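Home Guides Questions Prices Contact

We use cookies to remember your settings. By staying on this site you accept them. OK

Decluttering services: the questions we get asked most
Updated Jun 24, 2019

Plenty of firms will now come round and tidy your house for money. We have been on both ends of this and we are not easily impressed, so expect some grumbling in the answers.
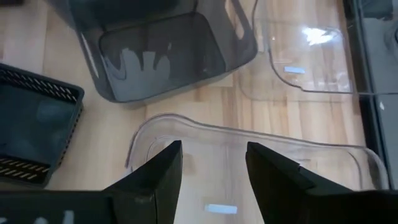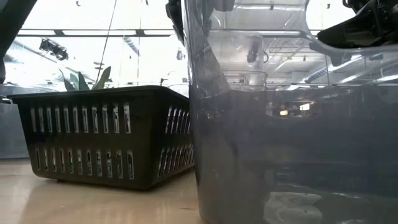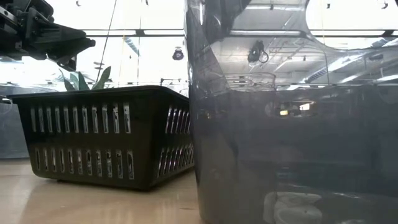
Plastic storage on a wooden top, with the black slotted basket in all three.

Do I need to buy storage before anyone comes?
No. Be wary of any firm that sends a shopping list with the booking form. Most homes we hear about already own more tubs than they can fill, and the first job is usually to empty them. If you do need a basket or a bin, measure the shelf first and buy one. See if you like it before you order five more.

Is it worth paying by the hour?
Sometimes. Civness charges 32 pounds an hour and Platach charges 65, and we could not see much in the brochures to explain the gap. Ask what happens if they run over. Platach bills in full hours, so ten extra minutes will cost you another 65.

What about the whole-house packages?
The dearest quote a reader has sent us was 2,359 pounds from Siregar, for a three-bedroom house. That covered sorting and labelling. It did not cover taking anything to the tip, and the word "transformation" came up a lot. Get the list of what is left out before you sign.

Will it stay tidy afterwards?
We doubt it, unless you bring less in. Firms like to show you the cupboard on the day they leave. Ask to speak to a customer from last January and see what they say.

Do they take things away?
Gondham does, up to 2 car loads, and will give you a receipt from the charity shop if you ask. You do have to ask. The others leave the bags in your hall.

Should everything go in see-through boxes?
It helps in a loft or a garage. In a kitchen you mostly end up looking at your own mess through plastic - a plain box with a label does the same job. Slotted baskets are fine for socks and hopeless for pens.

Can they throw my things out without asking?
They shouldn't. Read the terms anyway. One contract we were shown let the firm "use its judgement" on paper items, and we would cross that line out before handing over a single drawer.

Do you get paid to mention these firms?
No, and after reading the above we don't suppose they will offer.

Guides Prices Contact Back to top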